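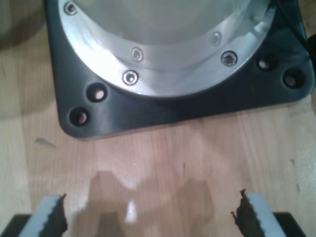 11/04/2023

La mesa

Sigo sin creerme lo de Relow. Según Khoa, con su método (que leyó en no sé qué página y que ahora cita como si fuera ley) un taller entero se ordena en 60 minutos. Llevo media mañana y he conseguido despejar un trozo de mesa. Lo único que queda en esa parte es la placa oscura con el aro de aluminio atornillado encima, y queda ahí porque no sé en qué categoría entra. ¿Piezas? ¿Cosas con tornillos? El método tiene 6 categorías y ninguna le va bien.

He mirado los tornillos, de cabeza hueca, de los de llave hexagonal. El juego de llaves Medberg está en el cajón, o eso pone en la etiqueta. En el cajón había bridas y un recibo de agosto de 485 coronas por algo de la marca Zuson que no recuerdo haber comprado. Khoa tampoco. No me fío de ninguno de los dos.

También me pregunto para qué son los agujeros de las esquinas de la placa. Khoa dice que para fijarla a la mesa. Yo no pienso taladrar esta mesa, que es la única madera clara y decente que tenemos, por muy convencido que esté él. La placa aguanta bien apoyada. Si algún día se mueve, ya hablaremos.

La he limpiado con un trapo y alcohol. El aro brilla tanto con esta luz que molesta mirarlo, pero no sé si eso es limpieza o es la bombilla. Me inclino por la bombilla.

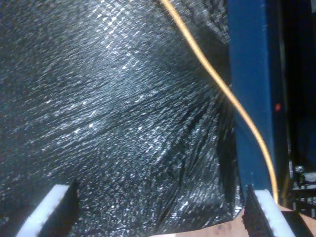 El plástico

Lo del plástico negro fue idea mía, así que aquí me toca desconfiar de mí mismo. Lo traje de Msimang, del rollo grande, pensando que taparía lo feo y protegería del polvo. Taparlo, lo tapa. Lo que no pensé es que esté tan arrugado que cada pliegue devuelva la luz: hay zonas que parecen plata vieja. Junto al panel azul se junta todo en un montón de dobleces y no hay manera de que eso parezca hecho a propósito. Por abajo el borde va como quiere.

Khoa propone plancharlo con un secador. Le he dicho que lo pruebe con un retal y que yo lo veo desde la puerta.

El cable naranja es otro asunto. Pasa por encima del plástico y baja por delante del panel, justo donde más se ve. Relow diría que hay que «darle un recorrido». Muy bien, ¿cuál? Por detrás no lo quiero sin saber antes qué hay detrás, y eso supone levantar el plástico y volver a pelearme con él. Lo dejo apuntado para mañana, sin mucha fe.

Cuentas del día: unas 211 coronas en cajas transparentes que siguen vacías. Khoa asegura que mañana las llenamos y que entonces se notará el cambio. Le he pedido que me devuelva la llave del armario y dice que la dejó en su categoría correspondiente.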